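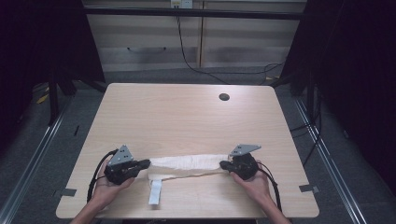
Does the Fencombe building come with parking, or do we have to sort that out separately?

It has to be sorted out separately. The landlord's lease covers the office floors and the loading bay and stops there, and the stalls under the building are run by a different company on a monthly permit.

Hello everyone,

I've put that one at the top as it has landed in my inbox more than any other since the lease was announced, and I'd sooner answer it where the whole list can see it. Permits go on sale in June. If you cycle, there's a locked cage off the lane behind the building, and the key fob for that is included with your pass (lovely news for those of us who've been chaining our bikes to the gas meter at Mestwood for years).

Now, on to the rest. I'm replying to the message below, which came through on the list and raised some very fair points. I've taken them a piece at a time and I'm afraid I've gone on a bit, so do put the kettle on.

> I read the notice about the move twice and I'm still not sure what we're gaining. We have 3,057 square feet at Mestwood now and people seem happy enough in it. The new place is 1,516 square feet on each floor, so if we're taking two floors we come out slightly smaller and pay for a stairwell in between. Has anyone compared the rent properly, including the operating costs? And why Fencombe, of all places, when Sabbagh is supposed to be taking the rest of the building and will presumably want our floors too before long?

You're quite right about the size, and thank you for doing the sums before I'd had my coffee. Two floors at Fencombe come to 3,032 square feet, so we lose 25. What the notice should have said, and didn't, is that the Mestwood figure is the one on our lease, and it counts our share of the front lobby and the washrooms in the hall. The Fencombe figure is measured inside our own doors. I walked through both with the floor plans in hand and the new space felt roomier to me, though I'll happily admit that I was there on a sunny morning and the Mestwood office has never had a sunny morning in its life.

The stairwell belongs to the building, so it isn't in our area and we don't pay rent on it. We do pay toward keeping it clean and lit, through the operating costs, along with every other tenant.

On those operating costs: yes, they've been compared, and the short version is that base rent goes down and operating costs go up. The Fencombe building has a newer heating plant and a lift that works, and both of those want servicing. Taking it all together we come out $663 a month better off in the first year. After that the base rent is fixed for the rest of the term, and the operating costs are reconciled every year against what was spent, the same way they are now. I can send the spreadsheet to anybody who'd like it, just write to me off-list. It's not a pretty thing (I built it on the train) but the tabs are labelled.

As for Sabbagh, they've signed for the top four floors and the ground-floor corner, and it's natural to wonder about being squeezed out once a neighbour that size starts to grow. I worried about it as well! There's a clause in our lease that says the landlord can't move us to other space in the building without our written agreement, and we have the first option to renew. Sabbagh's people have also been very decent about the loading bay schedule, so I'm feeling more cheerful about them than I was in the winter.

Why Fencombe at all is a longer story. We looked hard at Womevholm, and a fair few of you wrote in to say you'd prefer it. I would have too, on charm alone, with that brick front and the bakery next door. But the space on offer there was a sublease with not quite two years left to run, and the head tenant wouldn't tell us what they meant to do at the end of it. The idea of packing up all over again in that time made me want to lie down on the floor.

A few smaller matters while I have you. The new office will have 50 desks, and you'll be asked for your preference by neighbourhood, meaning quiet side, lane side or near the kitchen. You don't need to pick a particular desk. If you need a sit-stand desk, or you have one now that you're fond of, please tell me by the end of June so that it goes on the movers' sheet. The old boardroom chairs are not coming with us. Anyone who wants one can have it, first in first served, and I'd ask that you bring your own vehicle to take it home in.

The centre courtyard at Mestwood stays open to us until we hand in the keys, so please keep using the benches and water the big planter if you're passing.

I still don't have an answer on whether the lane-side windows open. I've asked the property manager more than once and will write again when I hear back.

Warmly, and with apologies for the length,
Your list moderator
May 29, 2024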